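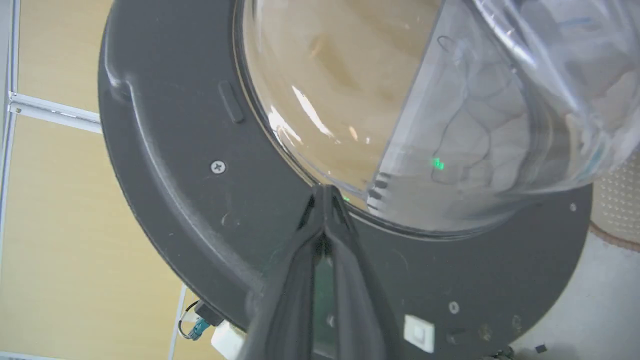
Robot spends Monday learning to do what Duarte does before his coffee

Binari, the small automation firm above the tile warehouse, has spent most of October teaching a robot arm to handle awkward fittings, and on Monday it let the neighbours in to watch. Attendance was good. There were pastries.

The method is older than the brochure suggests. A person sits at a desk with a pair of hand controls, moves them, and the arm across the room moves too. Do that enough times and the recordings go off to be chewed over by a computer, which then has a go by itself. Vasco Seixas, who runs the place, calls this "showing". Duarte Moreira, who does the showing, calls it "my wrists".

The current lesson concerns a round grey panel with a clear dome set in the middle of it and a good deal of clear plastic crumpled over the top. The gripper has to bring its two black fingers together and get their tip down to the lower rim of the dome, without treating the screws or the little white switch as points of interest. A grown adult can manage this while talking about football. The arm needs full attention and, for the moment, Duarte.

Clear plastic is the sticking point. It shines, it folds, and it looks different each time anyone breathes near it. "You put it back the same way and it's never the same way," said Moreira, who has now put it back more often than he would like. The team did try leaving the plastic off. The arm did very well, and everyone agreed that this had been cheating.

The plan is to collect 500 showings of the dome job before the computer is allowed near it alone. The running total across all tasks stood at 3,630 when visitors arrived, and was written on a whiteboard by the door in three colours of pen. Sessions are kept to 20 minutes, after which the person at the controls is meant to get up and look out of the window. The window faces the warehouse.

Visitors were invited to try the controls, on a plastic cup and well away from the dome. Of the 17 who did, most discovered that a hand they had owned for decades could not be trusted once it was on the other side of a room. A boy of nine picked the cup up first time and was asked, perhaps not entirely in fun, what he was doing after school.

The control desk goes by the name of Piltach, for reasons Seixas promised to explain and then didn't. Its predecessor, Avum, is in a cupboard. It had foot pedals.

Asked when the arm would be doing the job without help, Seixas said "soon", then looked at Moreira, then said "next year". Moreira has asked for a better chair in the meantime, and the request is being considered.

Binari will open its doors again once the 500 are done. The pastries came from Coelho, on the corner, and were handed round by a person.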